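The first thing the Lurnley robotics club wants you to know about its robot is the number 19. It was written in green marker at the top of the whiteboard when I walked in, underlined twice, and it stands for nineteen successful pick-and-place runs in a row. The second thing, which took me most of an afternoon to get out of anyone, is how many runs they threw away to find those nineteen.

I have been writing about school and college robotics for long enough to be suspicious of a number on a whiteboard. I have watched line followers that could follow one line. I once judged a chess-playing arm that turned out to have a sophomore under the table, and we gave it a ribbon anyway. So when Lurnley College invited me to see its student project, two arms on a tabletop learning to sort household odds and ends into plastic bins, I said yes and packed a stopwatch.

The club calls the project Tomwood. There is a story behind the name involving a misheard voicemail and I was told it twice. Tomwood is a two-semester effort, open to any major, and it ends in December with a regional contest called the Kaneko Cup, where teams get a table, a box of objects they've never seen, and 300 seconds. Whatever is in the right bin when the buzzer goes is a point. Whatever is on the floor is a point off.

Lurnley has entered twice. They will not tell you where they placed unless you ask, so I asked. Next to last, then last.

"The last one was better work," says Loïc Hoarau, who runs the club and teaches mechanics to freshmen in the mornings. He is a patient man with a low opinion of trophies, or at least of the ones other schools have. "We lost because we tried the hard version."

I've heard that from a lot of coaches. I wrote it down and put a question mark next to it.

The afternoon session started at two. One student sat at the laptop, one stood by the stop button, and a third kept a paper log, which I was glad to see. The job on the table was a plain one: the bins, a few things you'd find in any kitchen cabinet, and a long argument about which arm should go first.

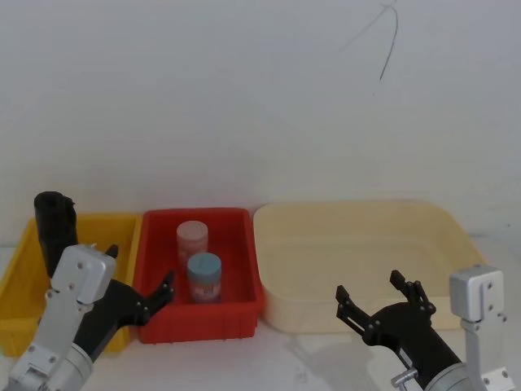
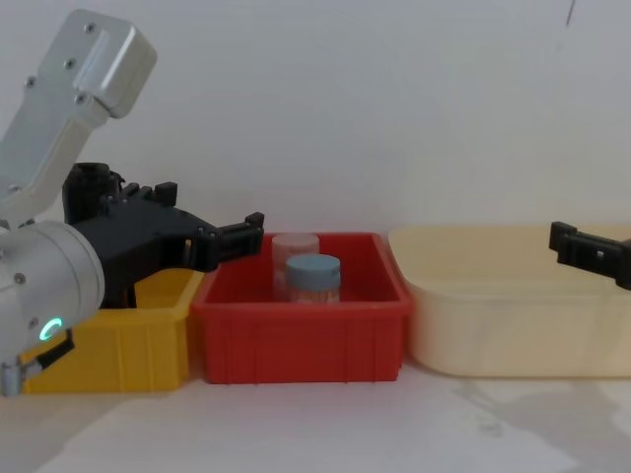 Fingertip over the red bin, with the yellow bin below.

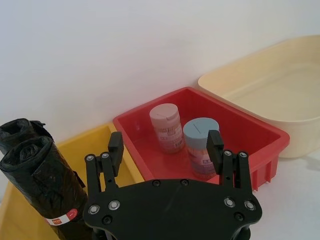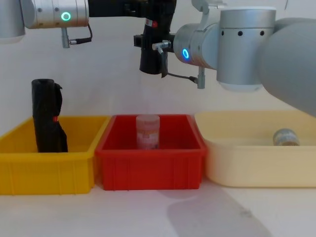
What the students are doing between runs is mostly talking, and the talking is where I started to come around a little. They were arguing about whether a failed grasp should be kept in the training set. One side said a network that only ever sees success will have no idea what to do when something slips. The other side said they'd tried that last spring and the thing learned to drop objects with real confidence. Both sides had notes. I have sat through faculty meetings with less evidence in them.

The software underneath is a student-written package called Wutent, which takes recordings of a person guiding the arms through a task and tries to produce something the arms can do by themselves. It needs 40 demonstrations per object to be any use, by the club's own estimate. Forty is a lot when you are nineteen years old and have a chemistry midterm. It's also where my main complaint about projects like this comes in.

When a club tells you its robot "learned" to put a jar in a bin, you should ask which jar, which bin, and what happens if you turn on another lamp. I asked. The student at the laptop, a junior who had clearly been waiting for somebody to ask, said the lamp was a problem. Shadows were a problem. A shiny lid was a problem on some days and fine on others, and they hadn't worked out which days. I liked her a great deal more than the whiteboard.

Hoarau was less forthcoming, at first. He had slides. The slides had arrows on them going up and to the right, and one of them used the word "household" in a way that suggested your household might be next. I pointed out that the contest lasts five minutes and uses a table. He laughed and skipped ahead two slides.

Then there's the money. The arms are the most expensive thing the club has ever had in its room, and the grant that covers them ends when the school year does. There are 2 spare gripper fingers in a drawer, and when those are gone the club goes back to printing its own, which crack. The college's brochure, meanwhile, gives Tomwood a full page under the heading "Tomorrow, Sorted." I'd trade that page for a box of fingers.

Do the students learn anything? Yes, and I say so a bit grudgingly, as it isn't quite what the brochure is selling. They learn how to keep a log. They learn that changing two settings at once ruins your week. One of them told me she had never before worked on something for a month and had it get worse, and that she was now weirdly good at it. I don't know how you put that on a slide. I'd like to see somebody try.

The machine learning part I'm less sure of. A good deal of what the club calls training looked to me like careful furniture arrangement – nudge the table, square the bins, run it again. Hoarau says that's how everybody starts. Maybe so, but the Kaneko judges hand you a table and somebody else has already put it where they want it.

As for the nineteen in a row, I did get my answer, near the end, from the kid with the paper log. The streak was real. It came on a quiet evening with one object, after a long stretch of sessions that weren't counted as official, and they'd stopped at nineteen when the building closed. He showed me the page. The failures were all there too, in pencil, with the reasons next to them where they had one and a dash where they didn't.

I asked Hoarau why that page wasn't on the whiteboard. He said there wasn't room.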